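4 Setting up the table and storing the small things

Applies to: Gronen storage tray, Trosia cover cloth, Wakel label set
Text revised 2 August 2024, K. Tehrani

4.1 Before you start

The tray is supplied in two parts, a base and a divider. Check that both are in the carton before you discard the packing. Labels are packed flat under the base and are easy to miss.

Choose a table that can stay clear until the sorting is finished. A low shelf or a bed is not suitable. Small items roll on a soft surface and end up in the bedding.

CAUTION: Keep medicines, button cells and sharp items away from children while they are out of the tray.

4.2 Laying the cloth

1. Wipe the table and let it dry fully.
2. Unfold the cloth and spread it over the whole work surface.
3. Smooth it from the middle toward the sides. Folds hide pins, screws and other small parts.
4. If the table is polished, place a non-slip mat under the cloth.

NOTE: Any woven cloth may be used in place of the Trosia cover. A plain one makes small parts easier to find. On a bright plaid, keep items apart from one another and check the stripes by hand before you fold the cloth.

4.3 Sorting

Empty one drawer at a time. Place the contents on one side of the cloth and leave the other side free for items already checked. Do not tip the drawer out from a height.

Lay bottles on their sides only if the cap is a screw type and fully closed. Turn the label upward so that it can be read without lifting the bottle. Clips and other items with springs should be set down closed, a little way from the rest.

A typical mixed drawer gives a group such as a digital clock with a blank display, a brown bottle with a red screw cap, a small spool-shaped piece and a coral-pink clip.
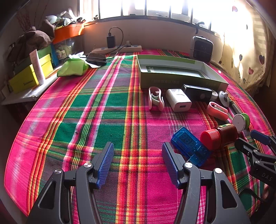

4.4 Loading the tray

1. Fit the divider into the base with the notched edge down. It should sit level — if it rocks, lift it out and turn it end for end.
2. Put bottles in the deep section, standing upright. Tighten each cap first.
3. Put clocks and other battery items in the flat section, display up. Remove the batteries if the item will be stored for more than 12 months.
4. Put clips, spools and loose hardware in the narrow section.
5. Apply one Wakel label to the front of each section. Press for two seconds.

CAUTION: Do not store liquids above battery items.

4.5 Clearing up

Lift the cloth by its corners and shake it over a bin, after checking for small parts. Machine wash cool. The Alcaraz drawer liner, if fitted, is wiped with a damp cloth only.

Continue with section 5, Fitting the tray in the drawer.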